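Software Engineer, Manipulation Planning and Control
Brurnum, Trostance site
Posted 10 December 2024

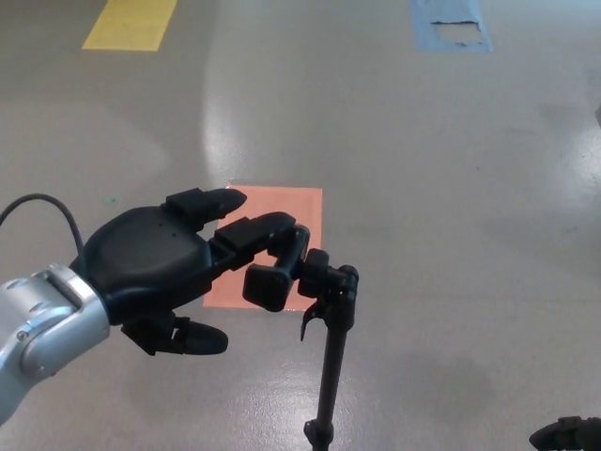 Brurnum writes the planning and control software for robots that have to work with ordinary objects in ordinary rooms. We do not build arms or hands. We take what our customers already own and supply the layer that decides where the fingers should go, how they get there and what to do when contact comes early. Most of our test objects are awkward on purpose. A black adjustable stand, with its slim pole, round knob and thin curved lever, gives a planner far more to think about than a box does, and a glossy grey floor full of reflections is hard on depth estimates too. If you like that sort of problem, please read on.

The job

You will join the team that looks after Prernodel, our motion planner. It is written in C++ with Python bindings and runs on every robot we support. The regression suite has 337 recorded tasks and takes too long to run, so part of your first few months will go on splitting it up sensibly. After that the work is mainly on:

Approach planning for multi-fingered hands near thin or jointed objects
Two-arm planning, including keeping one hand clear while the other is working
Handing over from the planner to the contact controller, which is where most of our open bugs are
Replay and logging tools, used daily by everyone here

You would spend two or three days a week at the robots and the rest at a desk. We do not have a separate test department. Whoever writes a change runs it on the hardware.

What we need from you

Good modern C++ and enough Python to write tools other people can use
Working knowledge of kinematics and collision checking
Experience of running your own code on a real arm, whether at work, at university or at home
Clear written English, as a lot of our decisions are made in design notes

Useful but not required

Trajectory optimisation
Force or tactile sensing
ROS 2
Camera calibration, in particular for cameras carried on a moving head

A degree is fine and so is the lack of one. We ask everyone the same technical questions.

Terms

Permanent, full time, 37.5 hours a week. Part time at four days is possible – say so in your application. Brurnum has 41 staff, and this team has 3 engineers at present. You get 27 days' leave plus bank holidays, a workplace pension and a training budget of £800 a year. The post is based at Trostance because of the hardware, with home working on desk days once you have settled in.

How to apply

Send a CV and one page on a piece of robot software you have worked on. Tell us what it did, which part was yours and what you would now change. Code samples are welcome if you are free to share them. Please apply through the Agudelo jobs portal and choose "Manipulation Planning" from the list.

The first interview is a video call. The second is half a day on site, including a paid exercise on a recorded task from the Prernodel suite. We pay travel costs for the site visit.

We would like the new engineer in post by July at the latest, and an earlier start suits us well. We are not able to sponsor visas for this post.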